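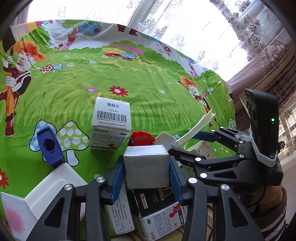
Small cartons on the green cloth, silver-gray one at the top of the stack.

February, 4 p.m. Carton board, humidity soak, second round

Same question as last time: how far the tuck flaps open after a damp soak, and whether the coating on the Lolteo board makes any difference. Blanks cut from two boards, Lolteo (coated one side) and Cavance (uncoated, recycled core). All folded by hand on the old creasing jig, glued along the side seam with the cold glue from the blue tub.

Chamber set to 35 °C. Humidity was creeping up through the morning and I had to reseat the door gasket. Left everything in for 11 hours with the flaps closed, then out onto the rack to settle.

Cavance flaps had lifted on nearly every piece. The crease had gone soft and the flap no longer sprang back when pushed. Side seams all held. Lolteo flaps stayed mostly shut, but the panels bowed outward, worst on the tall format. Makes sense with coating on one side only – the inner face takes up water and grows, the outer one can't follow.

Grain direction matters more than I allowed for. 2 of the Lolteo blanks were cut across the grain by mistake (my layout, the arrow on the sheet was under the tape) and these bowed along the other axis. Marked with an X in pencil, kept out of the averages.

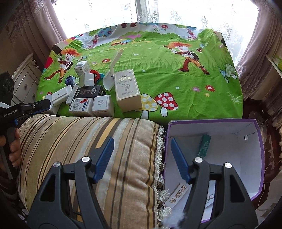 Compression test still to do. Haris Tanoli wants the load curve on conditioned samples as well as dry ones, which means a fresh set, as today's have been handled too much. He also asked for the flap friction number. The spring scale sticks at the low end, so I would sooner wait for the Itetti gauge to come back from calibration.

Board stock: some 3,000 sheets of Cavance left on the pallet, outer wrap torn at one corner. Take samples from the middle of the pile. Lolteo is down to the opened pack.

For next round: score depth one notch shallower on the tall format, grain arrow on both faces of the sheet, weigh every blank before and after. Check chamber drain first, water was standing in the tray when I opened up.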